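Thursday, April 23, 2026
By Alper Gezer

A good work table starts with what you put on top of it. Most people spend their money on the legs and the frame, then lay their work straight on the bare top and wonder why it is scratched by August.

I have used the same table for seven years. The top has been covered for all but the first two months. A black sheet costs little, hides marks and makes small pale parts easy to find. Buy it bigger than you need and let it hang over the front. Mine is 80 centimetres longer than the table, and the spare length gets pulled up as the edge wears. It will wrinkle. Smooth it out before any fine work and leave it alone the rest of the time.

Trays come next. I like a white moulded one, wide and shallow, with a raised rim. Grinard and Tonix both sell them, and I paid some £53 for the last pair — more than I wanted to, but they keep their shape. Deep trays look useful in the shop, but you end up digging in them.

Keep one long flat board as well. Lay it down on the side you use least and it gives you a clean, pale surface for anything that should stay off the sheet. An old shelf will do if it is straight.

Anything upright should stand beside the tray, near the middle, where you can get at it from both sides. Move it to the back and you will be leaning over your work all day.

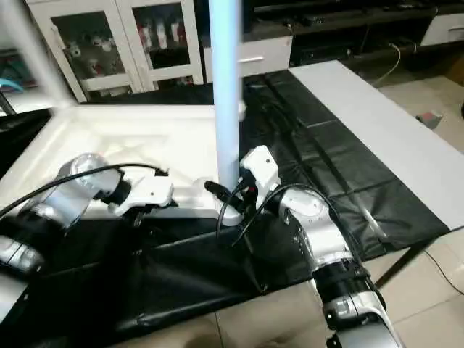 Looking after the sheet

Wipe it with a damp cloth at the end of the day and let it dry flat.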